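Speaker notes, December version. Keep the clicker in the left hand.

Slide 1. Hi everyone! So I spent most of the fall on one blue cloth, and I'm going to try to make that sound like research. What I'm after is simple to say: does it matter *where* on the cloth a demonstration starts? We call the method Skernis. You hold a gripper in your hand, you do the task yourself, and the policy learns from what the gripper saw (pause here, people always want to look at the fingers).

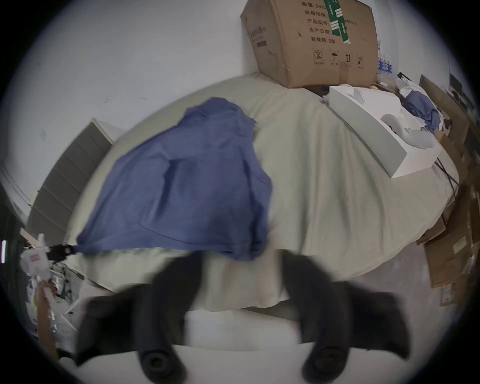 *Nelly Apaza*

Slide 2. Cloth is mean. A mug is the same mug every time you reach for it, but a crumpled cloth on a bed is a new object each time, and half its corners are hiding underneath. Our old recipe was to grab whatever looked grabbable. For this study we split the demos into two groups: corner first, and anywhere first. Same bed, same kind of task, six people in each group. Don't rush this part! Last time I lost the room right at "groups."

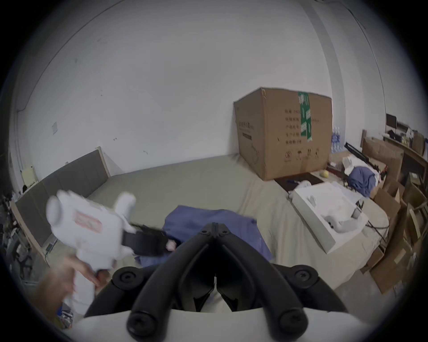

Slide 3. And then we trained one policy per group and ran them both on fresh crumples. Corner first did better, which I expected. What I didn't expect was how it failed: it would go hunting for a corner that was tucked under and just hover there, very politely, forever. The anywhere-first policy never hovered. It grabbed the middle and made a tent.

(Show the tent clip. Let them laugh.)

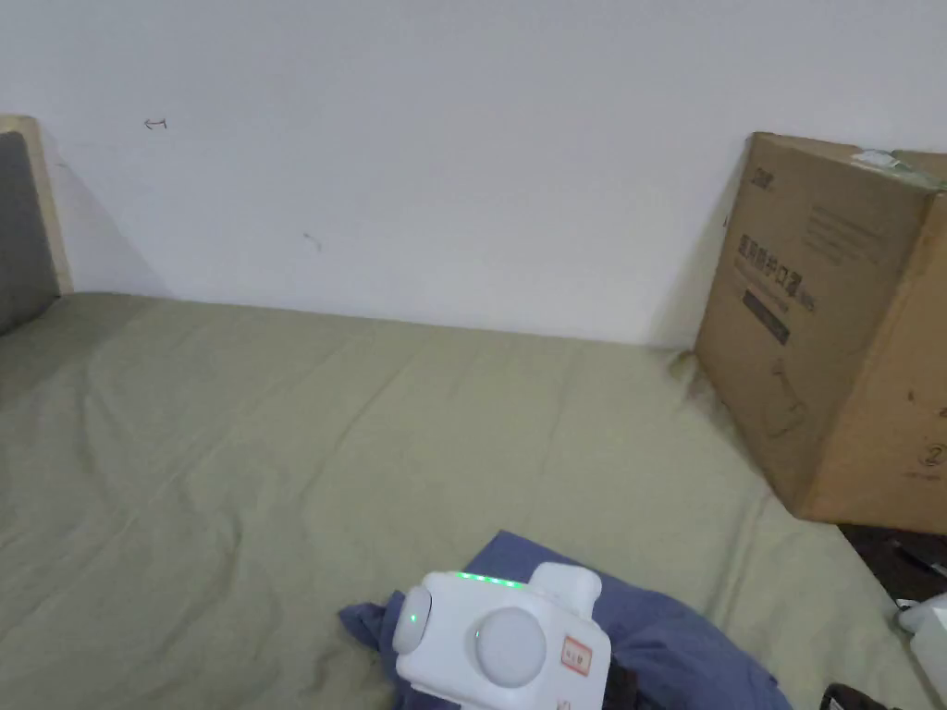
Abelardo Marulanda asked after the dry run whether the two groups differed in speed as well, and whether slow, careful demos would explain the whole gap. Fair point, and I need to say so out loud. We re-trained with the speeds matched, and the gap got smaller but stayed. Backup slide 2 if anyone pushes.

Slide 4. What's next: mixing the groups, so the policy pulls at the middle until a corner shows up and then goes for it. Thank Sterkent for the compute, then questions.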